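Toft Collection Kit: Review After 1140 Episodes

We bought the Toft kit in October to gather demonstrations for a pick-and-drop policy. The task is simple: crumpled paper goes into a small container with a flip lid.

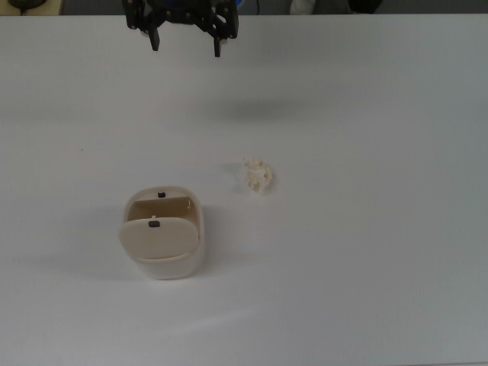 Gaëtan Rey wrote in after my first notes went up to say that 1140 episodes of one task is too many, and that he would have stopped at 223 and spent the rest of the time on new objects. He may be right for a rigid object. Crumpled paper has a different shape every time, and our policy trained on the first 223 episodes missed the grasp often enough that we kept going.

What you get: a leader arm, a follower arm with a two-finger gripper, a camera, and a license for the Wendov recording software. Setup took one afternoon. The printed guide skips the camera calibration step, so look for it on the support page before you start.

Recording is the best part. A foot pedal starts and ends each episode, and a second tap throws it away. We recorded 1373 attempts and kept 1140. Most of the rejects were operator error. I let go too early, or bumped the lid on the way in.

The leader arm is stiff at the wrist. After an hour my forearm was sore, and my episodes got slower. We now switch operators every 30 minutes. The Osteo arm we used last year was easier to move but drifted more.

The gripper fingers are narrow. They do well with paper and small parts, and less well with anything smooth and round. Spare tips are sold separately.

Wendov writes files that our training code read without changes. It slows down once a dataset passes 2000 episodes, according to the release notes. We have not reached that. Labels have to be typed by hand for each batch, and there is no way to edit them in bulk.

I would buy it again for tabletop work. If you need to record with two arms at once, look at the Brasura instead, as Toft does not support that yet.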